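Opinion: Student Robotics Should Be Graded on the Notebook
Huguette Lemieux, Program Director, Noda Technical Academy
September 29, 2020

For the past several years, student robotics in our district has been judged almost entirely by its final demonstration. A team brings its arm to the Jadier Challenge, runs the assigned household task before the judges, and receives a score. The written record of how the team arrived at that run counts for very little. It is the position of this program that the weighting should be reversed.

The kitchen course at Noda asks students to program an arm to operate a stove knob. Each team must submit a notebook of 28 pages or more, covering every attempt, including those that were abandoned.

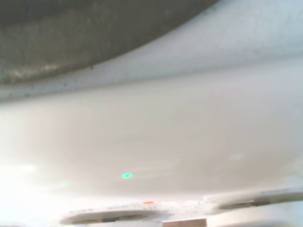 Does a longer notebook requirement reduce the time students spend programming?
It takes one class period in four, and our teams continue to meet their programming deadlines.

The strongest objection comes from my colleague Bohdan Lysenko, who coaches the competition team. He argues that employers hire people who can make a machine work, and that a well-kept log of failures is still a log of failures. I respect this view and do not share it. Last January two teams finished within a point of each other. One could explain each change it had made to its approach path. The other had adjusted numbers until the knob turned, and could not repeat the result when the stove was moved.
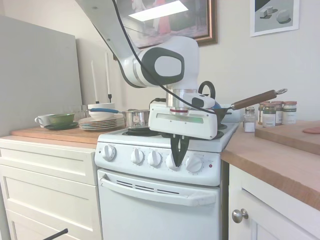
Who reads the notebooks?
Two instructors read each one separately, and Naledi Jacobs settles any difference of more than five points.

Reading takes time, and schools that adopt this approach should budget for it. We set aside 90 minutes for each notebook. The cost in staff hours is real — and it is the reason most programs prefer a score sheet.

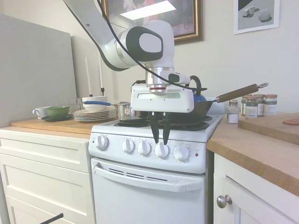
A fair assessment must also consider what a task demands before anything moves. Students often describe the knob exercise as simple, and their first entries tend to be a few lines long. The better entries look at the whole workspace. With five knobs in a row on the front panel and a frying pan whose long wooden handle reaches up past the back of the stove, a team has to decide which control it is addressing and what the arm must stay clear of. Those decisions deserve credit in their own right, and a timed run gives them none.

I have asked the Jadier organizers to assign 25 percent of the total score to written work next season. Wian Fourie has agreed to present the proposal to the participating schools, and written comments may be left at the program office.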